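Week 4: Clearing and Sorting a Shared Table
Janstead Home Skills, Thursday group

I love this unit! A mixed table looks like chaos, but give yourself a minute to look before you touch anything and the groups start jumping out at you. Bowls and cups go together, food gets its own spot, and baskets are for the odds and ends.
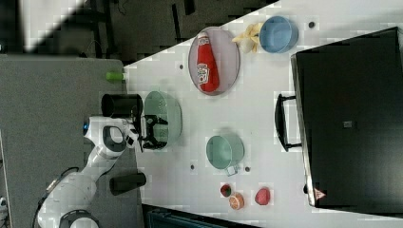

Start with whatever can roll or tip. Bottles are the classic, so lay them flat on something with a rim and carry on with the rest. Fruit comes next (cut fruit first, please, it won't wait for you). Leave big boxes where they stand until the small stuff is sorted.

Now the fun bit, choosing a plate or tray that really fits the item. Try a few and compare! 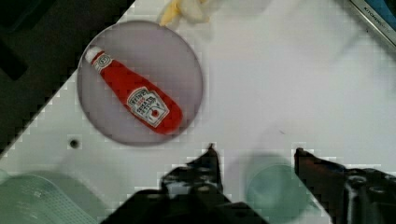 Fig. 2. Ketchup bottle lying flat, with plate showing on all sides.

For next week: sort one table at home and jot down your groups. Any colour of pen is fine. Read the Skandton sheet too.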